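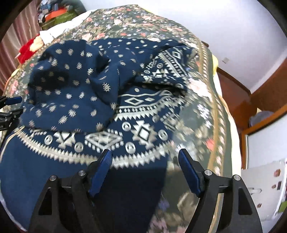 Navy bandana on the flowered bedspread, gripper fingers open just under the folds.

2018-01-18

I have been at Okness for most of my working life, folding, pressing and packing linens, and I have never gone home talking about work as much as I do this winter! My sister has asked me to stop. I will not.

The folding line came in October. It does flat things beautifully — pillowcases, napkins, sheets — up to 300 an hour when Tobias Ostrowski has it tuned right. What it can't do is a crumpled thing. Somebody still has to find a corner, and that somebody used to be me, standing up, all day, with my thumbs aching by lunch.

Now I spend half the shift on the gripper side. You hold the tool, bring the two fingers in at the cloth, close, lift, and do it again with something else. Harriet Strickland loves towels. I like a printed bandana, with all those little paisleys and zigzags going every which way in the creases (the blue pads are ridged, so you get a feel for which fold to go for).

The worry was jobs, of course. Bernadette Szabo asked about it in front of everyone, good for her, and we got it in writing that all 36 of us keep our hours through the year. After that I don't know. But Shoshana is learning to run the line, I got a raise, and my thumbs feel wonderful. More next week, after the fitted sheets!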